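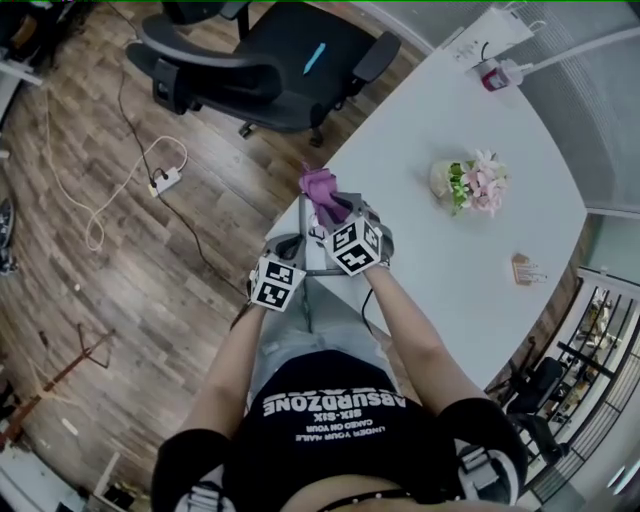 Filed under: Home & Desk
4 min read

I have been reading about dusting again, which is never good for my mood. Every spring the same advice comes round: clear everything off the desk, spray it, wipe it in an S shape, dry it with a second cloth, put back only what you love. I have a white desk. I don't love any of it. I would like the surface to stop looking grey by lunchtime.

The person who set me off this time was Krisztina Antal, who lent me a booklet called The Terura Method. It has 74 pages, and a good many of them are about cloths. There is a cloth for glass, a cloth for wood, a cloth for "daily refresh" and a cloth you are meant to keep folded in quarters so that you always have a clean face to turn to. I tried the folding. It lasts until you pick the thing up. After one pass along the desk it's a crumpled lump like any other cloth, and as far as I can tell the crumpled lump picks up just as much dust.

Pink ones are supposed to be for bathrooms, by the way. I don't know who decided that. A pink cloth does a desk perfectly well, provided it hasn't been in a bathroom first.

Then there is the spray. I bought the Fatholm one in October because Edin Kelmendi swore by it, and I did half the desk with that and half with a damp cloth and nothing else. Same result. The Fatholm half smelled of pears for a while. I asked Edin which half he thought was cleaner and he picked the water side, then said the light was bad. I've still got most of the bottle if anyone wants it.

What does make a difference, annoyingly, is how much stuff you have to go round. A curved desk is worse for this than a straight one. You can't do one long stroke, you follow the bend and run into a plant pot. Mine is a white pot with artificial flowers in it, pale pink, and I was told when I got it that artificial ones need no looking after. They need more looking after than real ones! Dust sits on every petal and you can't just stand them out in the rain – well, you could, but I wouldn't trust the colour.

Small flat things are the other trouble. Cards, packets, anything you put down meaning to deal with later. You wipe up to them and stop, and a week on there's a neat outline where the thing was. The booklet says to have a tray for them. I had a tray. It became a second, smaller desk that also needed dusting.

And the power strip. Every photograph of a tidy desk that I've ever seen has had its power strip taken away, and I would like to know where these people charge anything. Ours lives at the far end, on top, with an adapter in it and a cable going off. I have been told to stick it underneath. I did that in the last flat and it came down twice. So it stays up, and I go round it with a dry cloth, switched off at the wall.

Chairs get left out of all this advice as well. A mesh back holds dust like a sieve and the seat ends up as a shelf for pens. I don't have a method for that. Pick up the pen before you sit down.

So I'm keeping one cloth, plain water, and the habit of doing it before the desk looks bad. Krisztina can have her booklet back. I will report on the petals if I find something that works, though I've already ruled out the hairdryer.

Posted May 1, 2023
2 comments · 2 shares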